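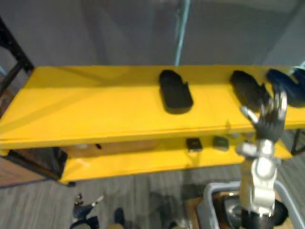 Yellow shelves, grey wall.

26 February 2026

Brurkura want 8 episodes of the music show by November. They call it a "proven format". Proven by whom? The pilot got 4,000 views and I suspect my relatives. 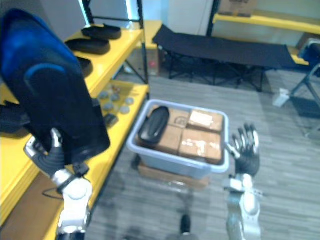 After lunch

Read the Stadholm offer again. They'd pay for 2 episodes and keep the rights to all of them, which they describe as a partnership.

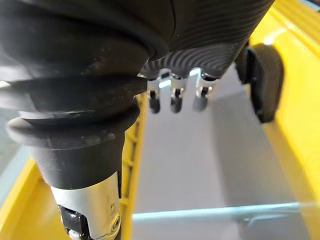 Wutton is cheaper to shoot in, supposedly, but the quote leaves out sound. I'll believe the savings when I see an invoice.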